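Minutes, Ullard Street Block Association
Tuesday, August 4, 2020, by phone

I took notes again, so blame me for the spelling. We started late while everybody figured out how to unmute, and then we were off!

November minutes: approved, finally (I had them in a drawer, sorry).

Money: we have $264 in the account after paying Kokent for the mulch. The block party deposit came back too, and it's already in that number.

Street trees: the two lindens by the Akgül bakery are looking rough. Flosum quoted us $400 to prune both, and that seemed steep to most of us, so I'm getting a second quote. Until then we're sharing the watering, two buckets per tree, evenings please.

Parking: long talk, lots of feelings, no vote. One side wants permits and the other side really, really doesn't. I wrote down both lists and I'll send them around with these notes.

Porch concerts: yes! Everyone stays on their own steps, music done by nine, and no amps on the corner with the new baby.

Next call is in September, same number and same code. If I got your comment wrong, write me before then and I'll fix it.

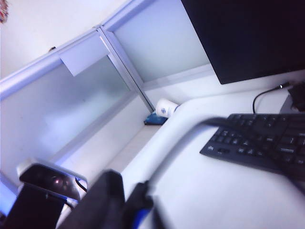
Oh, and the bakery still has our folding tables, so whoever has a truck, please speak up.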